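Moltimside – jeu de données sur les annonces de soutien budgétaire et monétaire

Fiche de données, version 2
Dernière mise à jour : 25 janvier 2021

Présentation

Moltimside rassemble des annonces publiques de politique économique et les met en regard de séries mensuelles sur le commerce extérieur, le crédit et l'activité industrielle. Chaque ligne du fichier principal correspond à une annonce : baisse d'un taux directeur, allègement fiscal, programme d'investissement public, garantie de prêts, modification d'un droit de douane. Les textes sont conservés dans leur langue d'origine, avec un résumé en français.

Le jeu a été constitué pour étudier le délai entre l'annonce d'une mesure et son entrée en vigueur. Il peut servir à d'autres travaux, sous réserve des limites signalées plus loin.

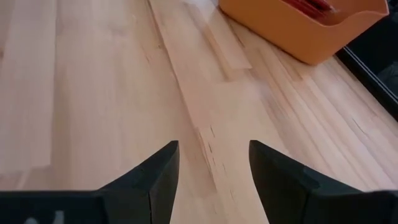

Pôle Conjoncture et échanges – laboratoire Quintero

Contenu

La version 2 contient 1000 annonces provenant de 161 sources. Les sources sont des journaux officiels, des communiqués de ministères et de banques centrales, et des comptes rendus de conférences de presse. Les articles de presse ne sont utilisés que pour retrouver un texte officiel et ne sont pas redistribués.

Fichiers :

annonces.csv – une ligne par annonce
sources.csv – une ligne par source, avec l'adresse de consultation
series.csv – séries mensuelles au format long
codes.txt – liste des codes de mesure et de secteur

Champs principaux de annonces.csv :

id : identifiant stable, conservé d'une version à l'autre
date_annonce : première publication officielle
date_effet : entrée en vigueur, vide si elle n'est pas connue
pays : code à trois lettres
type : code de mesure, voir codes.txt
montant : en monnaie locale et en prix courants
montant_statut : ferme, plafond ou indicatif
secteur : vide pour les mesures générales
resume : deux ou trois phrases en français
confiance : note de 1 à 5 attribuée à la relecture

Les montants ne sont pas convertis. Une conversion au taux du jour donne des résultats très différents d'une conversion au taux moyen annuel pour les pays dont la monnaie a fortement varié, et le choix revient à l'utilisateur.

Collecte et codage

Les textes sont récupérés avec Vurkow, notre outil de collecte, puis dédoublonnés. Une mesure annoncée plusieurs fois garde une seule ligne, à la date de la première annonce officielle. Si le montant change ensuite, une nouvelle ligne est créée et le champ parent renvoie à la première.

Chaque annonce est codée par 2 personnes qui ne voient pas le travail l'une de l'autre. En cas de désaccord sur le type ou sur le statut du montant, une troisième lecture tranche et la note de confiance est abaissée d'un point. Les désaccords les plus fréquents portent sur les plafonds de garantie, que certains gouvernements présentent comme des dépenses. 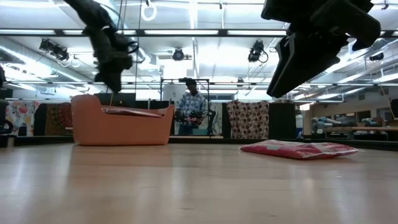 Fig. 2. Un paquet rouge et rose posé à plat.

Utilisation

Les fichiers sont encodés en UTF-8, avec le point-virgule comme séparateur et le point comme séparateur décimal. Les dates suivent l'ordre année, mois, jour. Le module Iso, fourni dans le dossier outils, vérifie les codes pays et signale les lignes dont la date d'effet précède la date d'annonce. Ces lignes ne sont pas des erreurs dans tous les cas : plusieurs mesures fiscales sont rétroactives.

Pour joindre les annonces aux séries, utiliser pays et le mois de date_annonce. Les séries ne sont pas corrigées des variations saisonnières, sauf mention contraire dans la colonne cvs.

Limites connues

La couverture est inégale. Les pays qui publient leurs textes en ligne dans un format stable sont mieux représentés que les autres, et les mesures prises par des collectivités locales sont presque toutes absentes. Les annonces retirées avant leur entrée en vigueur restent dans le fichier, avec le statut « abandon » – à filtrer selon l'usage.

Le jeu ne permet pas d'estimer l'effet d'une mesure sur la croissance. Il indique ce qui a été annoncé et à quelle date, sans information sur les sommes réellement versées.
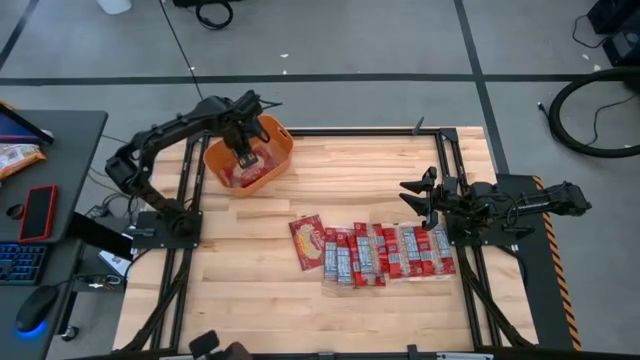
Remarque reçue sur la version précédente : le champ montant mélangeait plafonds et dépenses fermes, ce qui faussait mes totaux par pays. Serait-il possible de séparer les deux, même au prix d'une colonne de plus ?

La colonne montant_statut a été ajoutée à la suite de ce message. Les lignes anciennes ont été recodées, à l'exception des garanties bancaires, dont la reprise est prévue en février.

Licence et citation

Réutilisation libre avec mention de la source, y compris à des fins commerciales. Citer le nom du jeu, le laboratoire et le numéro de version. Les corrections sont à déposer dans le suivi du dépôt, en indiquant l'identifiant de la ligne et l'adresse du texte officiel.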